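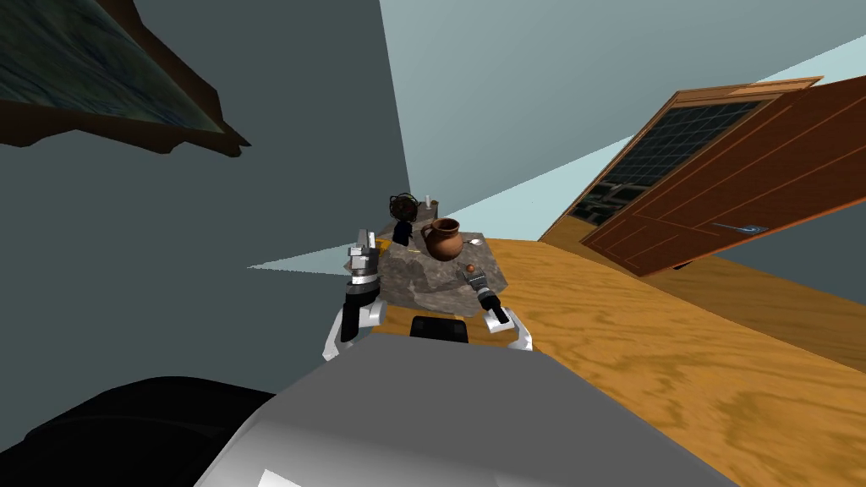 Régis Lacroix wants to know if Venton is worth paying for when the free simulators are right there, and he'd like an answer that isn't "it depends". Fair. He emailed me twice since January.

So, short version Régis - yes for the two-arm stuff, no if you only need one arm. Long version, typing fast, train in 40 minutes.

Venton is the sim package from Rilovbridge. You get the two-arm robot, a pile of furnished rooms, small household objects, and a scripting panel I still kind of hate. License is 131 a month. There's a free tier but it stops you at 100 runs, and I burned thru that in one evening.

Good: setup. Installed, loaded a room, had both arms moving before my coffee was gone. Objects are nicely done, pitcher and spoon and so on. Resetting a room is one key.
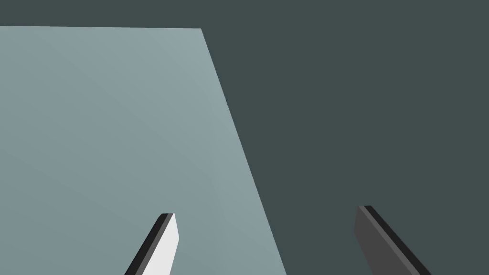
Gripper controls took me longer. Default speed is way too jumpy, turn it down first thing. The close command has a force setting burried two menus deep and the manual has it under "Comfort" for some reason. Comfort!

Bad: the log export. I had 1,474 runs saved and it wanted me to name every file by hand. Wrote to support, got a decent reply from Drahomíra Dvořáček with a little script that does it in bulk. Works fine. Should be in the product.

Also tried Nigam last year for the same job. Cheaper, uglier, crashed alot. Not going back.

Still to test - the Pristovier add-on for importing your own rooms. Costs extra, naturally. Will post when I get to it.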